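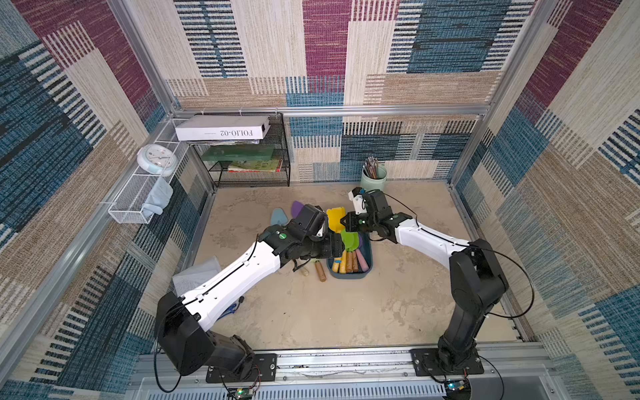 4. Sorting the small tools and the table items

This section is for the Tulldale activity table after every group. Before you start, please read the cautions at the end of Section 3.

4.1 Preparing

1. Take everything off the table surface and put it on the side shelf.
2. Wipe the surface with a soft cloth and let it dry for 30 minutes. Faint dark marks on the beige surface are normal and do not need a stronger cleaner.
3. Brush the woven wall tiles from top to bottom. Do not pull at the joints between tiles.

Note: The wall tiles are glued. If one corner becomes loose, press it with your hand and write it in the table book. Do not use tape.

4.2 Filling the tray

1. Put the blue tray flat on the surface, with a short side toward you.
2. Lay the chunky sticks side by side at the front end. The order of the colors is free.
3. Put the flat green piece at the back end.
4. Pieces which do not fit stay beside the tray — do not stack them on top of the sticks.

4.3 Pencils and trowels

1. Collect the pencils and turn all of them with the points up.
2. Place them in the mint-green bucket as one bundle. The bucket accepts up to 100 pencils, but it becomes heavy, so carry it with two hands.
3. Set the bucket near the back corner.
4. Brush the soil from the trowels, also in the fold of the blade.
5. Lay the trowels on the table with the handles toward you. Painted handles and plain wooden handles can be kept together. 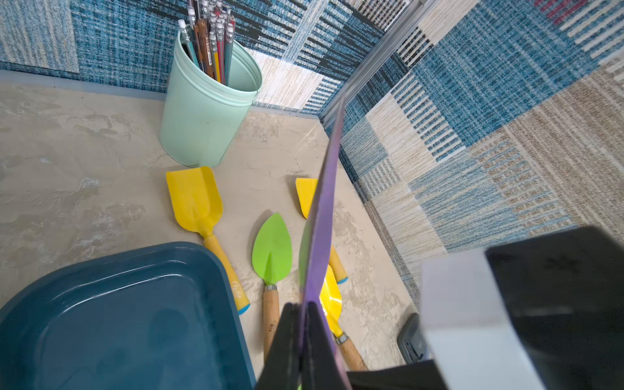
Figure 4-2. Pencil bucket at the back, trowels in the middle of the table.

CAUTION: Pencil points are sharp. Children under the age of 2 must not reach the bucket.

CAUTION: Do not leave trowels in water. The plain wooden handles swell and the metal ring can become loose.

4.4 Missing or damaged items

Write the item and its color in the table book. Spare trowels are ordered from Omell in January only, so please report also small damage, for example a handle cap which turns. Questions about the order go to Sachiko Murakami.

Section revised Feb 2, 2024. For storage during holidays, see Section 5.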